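# About Alwood Lettings

Alwood Lettings is a small independent letting and block management agency. We look after rented flats and houses for private landlords, and we manage shared buildings for the people who own flats in them. We don't sell property and we aren't part of a chain.

Arnel Umali started the business after several years managing rentals for a larger firm. Analyn Sarmiento joined him soon afterwards and now runs the block management side. There are nine of us in the office, including the two of them.

## What we manage

We currently have 127 homes on our books. Most are one and two bedroom flats within walking distance of the station. The largest single building is Granerari House, a converted grain store with a shared courtyard, bike racks and a parcel room off the main entrance. We also manage Caron Court, three low blocks from the 1970s that had new windows and a new roof last May.

The rest are mostly terraced houses let to families and sharers. We don't take on holiday lets or short stays.

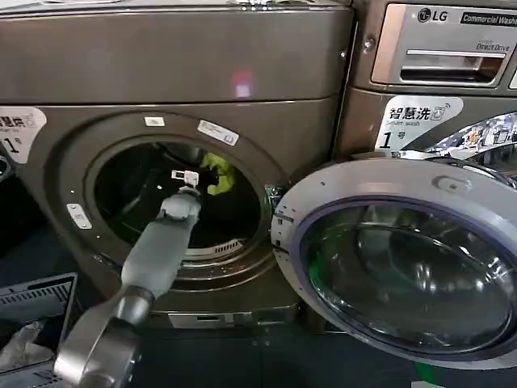
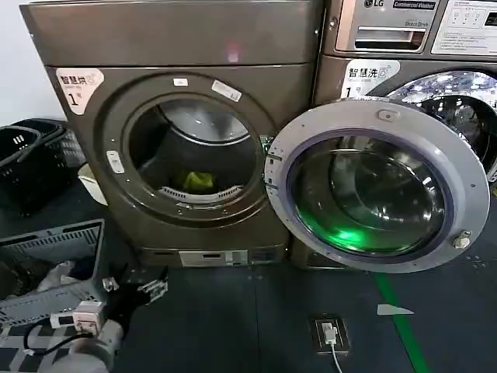
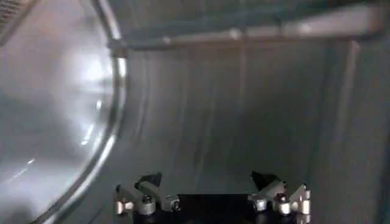

## For tenants

Every home has a named property manager, and you will be given their direct number when you move in. Repairs are reported through Storkik, our online portal, or by phone if you prefer. Heating faults, leaks and lost keys are dealt with out of hours as well - the number is on the back page of your welcome pack.

Please read the inventory during your first week and send us any corrections in writing. We use it again at check-out, and most deposit disagreements we see come down to something that was missed at the start.

Pets are considered in every building except the top floor of Granerari House, where the head lease doesn't allow them.

## For landlords and leaseholders

We offer a let-only service and full management. Both include viewings, references and the tenancy agreement. Full management adds rent collection, routine visits and repairs. We will ask before spending over £800 on any one job unless it is an emergency.

Leaseholders in the blocks we manage get a yearly budget and a set of accounts, and can ask to see invoices at any time. Analyn holds an evening meeting for each block once a year, normally at 7pm.

## Finding us

The office is above the chemist on the corner, with the entrance at the side. Ring the middle bell. Viewings are by appointment, but you can drop in with keys or paperwork between 9am and 5pm.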